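Automation and Daily Work in a Bed-Making Workshop
Student project report, Work and Technology course
Dagim Kumsa
Submitted 3/21/25

1. Purpose

My project looks at what happens to people's jobs when part of the work is automated. I chose the housekeeping training workshop at Zadeo in Stistinwood because hotel work is mostly done by hand and I wanted to see a place in the middle of a change. Zadeo trains room attendants and also records bed-making and tidying tasks with hand-held grippers. The recordings are used to teach robots the same tasks. I spent four days there and talked with nine employees. Shirley Gosselin, the shift lead, answered my questions about schedules and pay.

2. How the work was organized before

Until October, all attendants at the workshop did the same job. They made up practice rooms, stripped them and made them up again while trainees watched. A full shift was 20 beds for a team of two. Linen was counted on paper and sent to the laundry at Imhof twice a week. Most of the people I spoke to had worked in hotels before, and several had back or wrist problems from lifting mattress corners.

3. What changed

Half of the group now works on recordings. An operator holds a gripper in each hand and does a short task, such as pulling a sheet straight or folding back a corner, then resets the bed and does it again. The target is 70 accepted recordings per shift. Rejected ones do not count, and this was the main complaint I heard. A recording can be rejected because the operator moved too fast or because a hand got in the way.

The linen count is also automated. Tags are read at the door, and the paper sheets are gone. Two people who used to do the count were moved to recordings. One likes it. The other told me she misses walking around the building.

Pay stayed the same for everyone -- I checked this with Gosselin. Operators get a ten-minute break every hour, which attendants did not have before.

4. What the operators say

The grippers are slower than hands. New operators need a week or so before they stop trying to pinch the sheet the way they would with their own fingers. Shoulders get tired instead of backs. Four of the five operators said they would choose this work over regular rooms, mainly for the breaks. None of them thought a robot would be making hotel beds soon, but two said they do think about it.

I also asked who decides how a bed should look. Each station has its own rules on paper and marks on the wall, and the operators had no part in writing them. Gosselin has asked for this to change at the Tatarcombe site, where 300 recordings a day are planned. 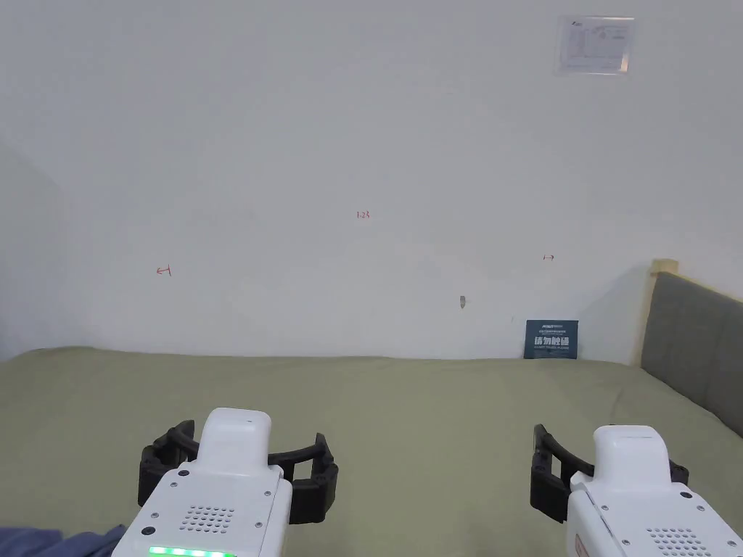

Station notes: green sheet

Both grippers are open over the bed. The red arrows on the wall point outward on either side of the label "1-25", and the dark card against the wall asks people not to touch.

5. Limits of this report

Nine people is a small group, and I only saw day shifts. I did not get to visit Tatarcombe or talk to anyone at Imhof.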